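Handheld gripper sessions: updated house rules

The revised rules for handheld gripper work at Castthorpe start Tuesday.

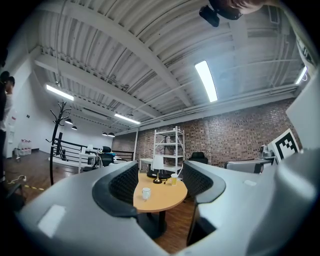 Most of the changes came out of the August review, when Shu-fen Shek went back through 790 recordings and set aside 228 for avoidable faults. The most common was a marker board that had been moved partway through a session. If the board gets bumped, stop, put it back, and start a new recording.

Drinks used as props get filled before you start and stay below the halfway line. Check finger pads for tears at the start of each shift and log the result. Cables that cross the floor must be taped down along their full length. Anyone not taking part should be told when recording begins.

A session now ends after 3 failed grasps in a row, so the operator can check the pads and the calibration. Send questions to Tsz-kin Lau before the Gromelen sessions open.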